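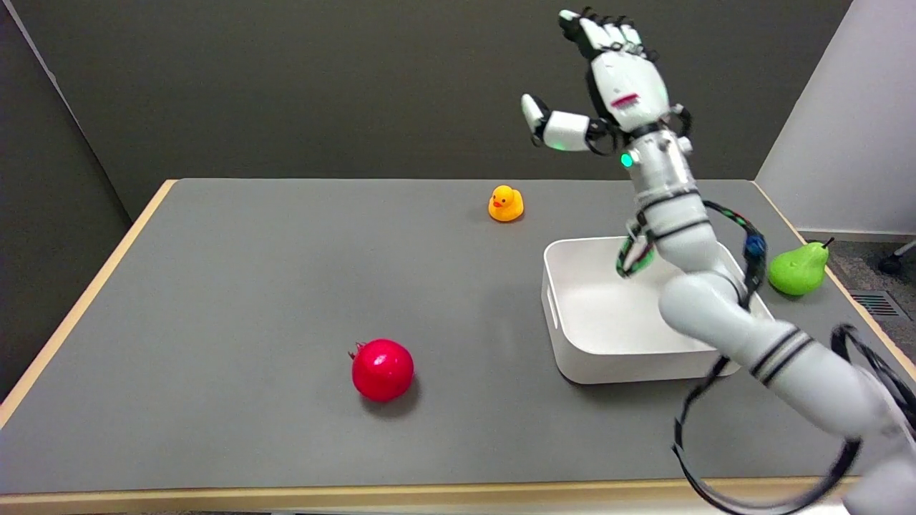

White robotic hand raised over a table, with the indicator light on at the wrist.

Hurkstead Allotment and Garden Association
Minutes of the December meeting, Friday, 7 p.m., the small hall

Present: 27 members. Chair: Mr. Bundgaard. Minutes taken by Youssra Metwally.

1. Minutes of the last meeting
The minutes were read and accepted with one correction. The price of the new hose is 202 dollars, and not 220 as I had written. I am sorry for this mistake.

2. Water
The tap on the north side is leaking again. Mr. Bundgaard has spoken with the plumber, who can come only after the frost. Until then the tap stays closed and members on the north side are asked to carry water from the tap by the gate. Two members said that this is too far for older people. It was agreed that a barrel will be put next to plot 27, and the neighbors there will keep it filled.

The water bill for the season was 332 dollars. This is higher than the year before. There was a long discussion whether the members with greenhouses should pay more. No decision was taken, and the question will come back in the next meeting.

3. Seed order
The order goes to Flavitia this year, as the old supplier has stopped with small packets. Members should write their wishes on the list which hangs inside the shed door. Please write clearly the name of the variety and not only "beans." Last time we received 3 kilos of the wrong peas and they could not be returned.

It was asked if we can order potatoes together with the Drarkley gardeners, to share the delivery cost. I will write to them and report the answer.

4. Paths and hedges
The main path is very soft after the rain. Wood chips were offered by a member at no cost, but somebody with a trailer is needed. The hedge on the road side will be cut before the birds begin to nest.

A complaint was made about a bonfire on a day with wind. Members are reminded that fires are allowed only after 4 p.m. and never when the smoke goes toward the houses.

5. Empty plots
Three plots are free at this moment. The waiting list has five names, and the first three will receive a letter. One of the plots has many brambles, therefore the rent for the first year will be half. In favor 19, against 6, and two members did not vote.

6. Other matters
The key to the tool shed is missing. Whoever has it, please bring it back to Mr. Bundgaard.

The meeting was closed at 8:40 p.m.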